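Dikesside Community Help > Home and Office > Computers and Printing

Scanned PDFs too large for the upload form

Posted by Despina Avram
November 16, 2022

I have 22 old warranty and service documents on paper, mostly single sheets with a few stapled sets. I scanned them on the office multifunction unit and each page comes out as a very large PDF. The Zodine upload form rejects anything over 2 MB. I tried zipping the files and the size hardly changed. Is there a setting I should be looking at? The text has to stay searchable. Some pages have color photos that I would like to keep legible.

3 replies

Mirko Mancuso
Use a smaller file.

Naveen Pal
Zipping does very little here. The page images inside a scanned PDF are normally compressed already, and zip finds almost nothing left to remove.

Check the resolution first. Many office units have a preset at 600 dpi. For typed text, 300 dpi is enough for character recognition, and going from 600 to 300 cuts the pixel count to a quarter. Going below 200 dpi will start to cost you accuracy on small print.

Next, check the color mode. Text pages should be scanned in black and white (1 bit) or in grayscale if the paper is stained or the print is faint. Full color on a text page records mostly the tint of the paper.

Scan the photo pages separately in color at 200 dpi, with JPEG quality at medium, then merge them into the document in the right order. Run text recognition after the merge. If you run it before, some merge tools drop the text layer and you will have to do it again.

A color photo with large smooth areas compresses well at medium quality. Fine print inside a photo is the first thing to suffer, so zoom in on any lettering before you throw out the original scan. 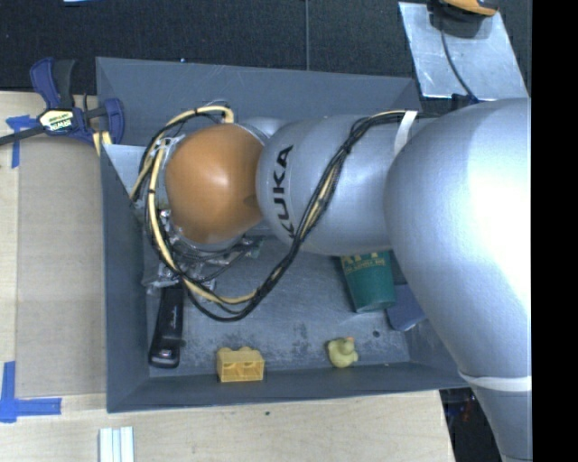
Sang Mạch disagrees about black and white. On carbon copies and thermal receipts the 1-bit threshold drops light strokes completely, and recognition then returns gaps or wrong digits. Grayscale at 300 dpi with JPEG compression gives a somewhat larger file and far fewer errors. If the unit has a "compact PDF" option, try that on one page and compare. It stores the text and the background as separate layers at different resolutions. Also look at serial numbers by eye afterward. I had a 3 turned into an 8 on a service record and found it only when the claim was returned.

Despina Avram
The preset was 600 dpi, full color. Changed to grayscale at 300 and the single sheets are now under the limit. I still have to split the longest stapled set into two parts.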